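Home / fiction / short / Launch Day at Dustanley

Launch Day at Dustanley
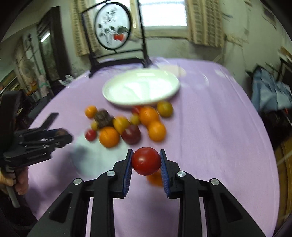
Red fruit between the blue pads, lavender cloth underneath.

The Dillus 4 went on sale at ten in the morning. Ivone Rangel had 300 units in the stockroom at Dustanley and 444 names on the preorder list. She had reported the difference to Jurkora in September. Jurkora had replied with a poster.

At 9:40 she opened the first carton and checked the serial labels against the delivery note. They matched. She powered on one phone. It asked for a language, then a network, then displayed a message: "Welcome back, Sebastião Furtado."

She reset it. Same message. She tried a second phone, then a third from a different carton.

Furtado was number 591 at the regional office, a firmware tester who had left in the spring. His extension still worked.

"Which build?" he asked.

"809."

He was quiet for a while. "That was mine. I put my own account in the setup file so I could skip the login screen. It was meant to come out before release."

"Can you remove it?"

"I don't have access. Benavides has the signing key." A pause - she could hear a kettle. "What do the phones do after the message?"

"They ask for your password."

He gave it to her. It was eleven characters, with one capital. She wrote it on the back of the poster, taped it to the counter facing inward, and unlocked the front door at ten.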